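# Let people be clumsy with the grippers

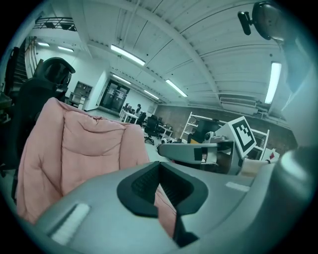
*Two hand-held grippers and a pink jacket over a chair, Serham.*

Most groups that collect examples for a learning system want them clean. At Serham we started that way too. Anyone who picked up a gripper was shown the right way to take hold of a cup, and any attempt that wandered or slipped was deleted. After the first month we had 110 tidy recordings of the cup task, and I think we threw away the better half.

A system trained only on smooth grasps has never seen a hand arrive too far to the left and come back. When it makes that mistake itself, it has nothing to copy. Our January model would miss the handle, close on air and carry on to the saucer as if it were holding something.

So we now keep the poor approaches, as long as the person recovers and finishes the job. We also stopped giving the long briefing. New people get 10 minutes with the tool and a list of tasks. They hesitate, they come in at odd angles, and one or two of them hold the thing like a hairdryer.

The team at Vengate disagree with me. They say that slow, uneven recordings teach a slow, uneven robot, and they have a point. Pauses do get copied, and we trim the long ones. I would still take 6 untidy people over 2 experts who do everything the same way.

What I would not keep is a recording with no notes. If a person drops the cup and starts again, somebody has to mark where - otherwise it is just noise, and expensive noise to store. Marking is dull work and it ought to be paid at the same rate as the recording. At present, at Serham, it isn't.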